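By Zoltán Juhász
December

Section 3. Teaching the Tidy-Up Chore

Welcome back, and well done for getting through calibration – it's the dull part. Before we start, a word on what to hope for. People ask me whether Fovik can clear a kitchen table yet. My answer is that it can clear one you've laid out with some care, at a pace that will make you want to go and put the kettle on. A family table after supper is still beyond it.

1. Cover the table with brown paper and mark it into cells with blue tape. Wrinkles in the paper are fine.
2. Put one basket toward the left and the yellow one toward the right, so each arm has a container close by.
3. Start with a roll of tape as your first object. It's forgiving, and there's a nice big hole for the fingers.
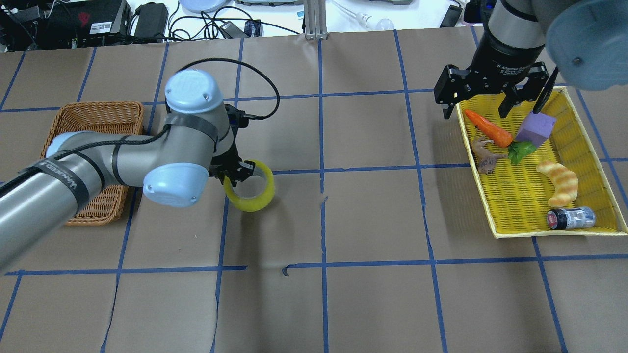
Figure 3-1. Tape roll at the left gripper, mixed objects in the yellow tray.

4. Choose Slow on the Ikside panel and bring the fingers down a little at a time. Stop as soon as they're inside the roll, then save the pose.
5. Repeat with the roll standing on its side. Please don't skip this one, however tempting it is! Things at home land any old way, and a machine that only knows one way up won't be much help to you.

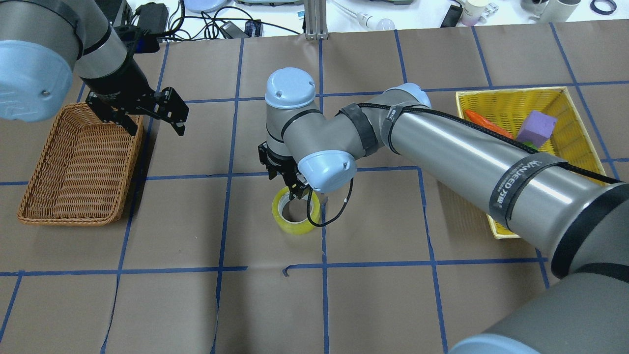

Figure 3-2. Roll standing on its side, fingers pointing into the center.

CAUTION: Keep your hands off the paper while either arm is live. If you need to straighten something, press Hold first and wait for the tone.

Note: Our Welville bench logged 2,351 tries at this chore, and 254 of them needed a person to step in. I find that encouraging, though I wouldn't leave the house on the strength of it.

6. Once the roll goes well, move on to small mixed things such as toy food and a spice jar. Expect the success rate to dip for a while.

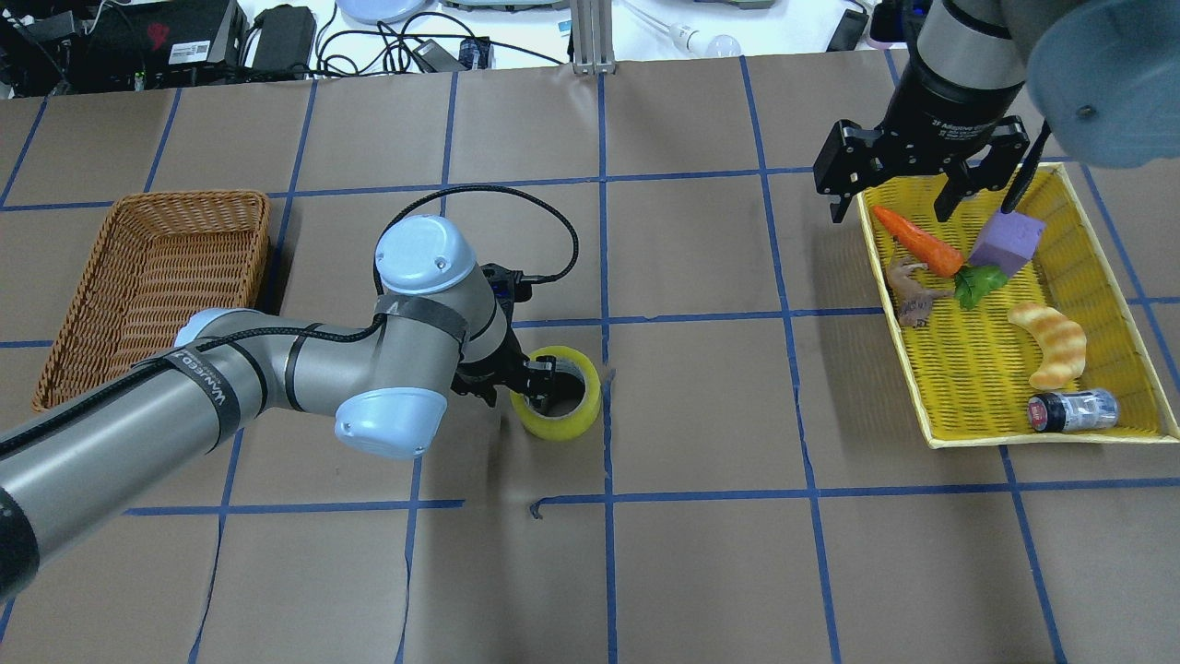

Erdős wrote back after reading a draft of this section that she could clear the same table herself in under a minute, and that she'd call it a chore done by machine only when she no longer had to set out the baskets first. I think that's a fair test, and we don't pass it yet.

7. Save the routine under a name you'll recognize and go on to Section 4, Sorting by Container.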